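Sorting and Storing Blocks: Frequently Asked Questions

These are the questions that come in most often at the Corkcombe block library in Barnimton. Loans are open on Sunday until late afternoon.

How many blocks come in a loan set?

The standard set has 100 blocks and the large set has 200. Small part sets, for sorting practice at the table, are made up on request.

Why do the sets come with both a tray and a bin?

The tray is for the blocks in use and the bin is for the rest. A shallow tray with a raised rim stops blocks from rolling onto the floor and lets a child see every piece. A clear bin shows what is left without tipping it out. Set them side by side, close enough to reach from one to the other.

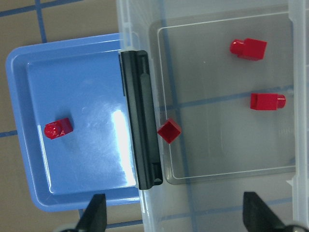 Areti Theodorakopoulos: We tried it the other way, bin for playing and tray for storage, and spent the whole time digging for the right color. Tray for playing is better. We keep ours on the left.

Left or right makes no difference to us. Pick one side and stay with it.

Can I mark out my own table?

Yes. Cover the table with brown kraft paper and tape it into squares. Dark blue tape shows up well on the paper. Make the squares big enough for a tray to sit in one — measure the tray first, rim included. It doesn't matter if the tray goes over a line a little. 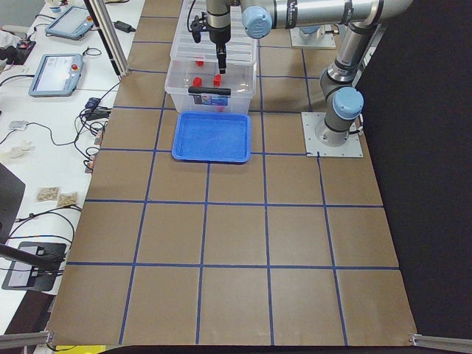 Photo: Thodoris Margaritis / Corkcombe

Does the tape damage the table?

Tape the lines to the paper only. Fold the paper under at the edges and it should stay put.

How do I clean the blocks?

Warm water and dish soap. Dry them on a towel before they go back in the bin. No dishwasher, please.

What if I lose a block?

Tell us when you return the set. We have 1,950 spares in the back room, so one or two missing is no problem. We charge only if the tray or bin is missing.

Can I donate blocks?

Yes, in any amount. The last donation was 595, from Grelbridge. Please pick out broken ones first. Ask for Tanko Ekpo at the desk.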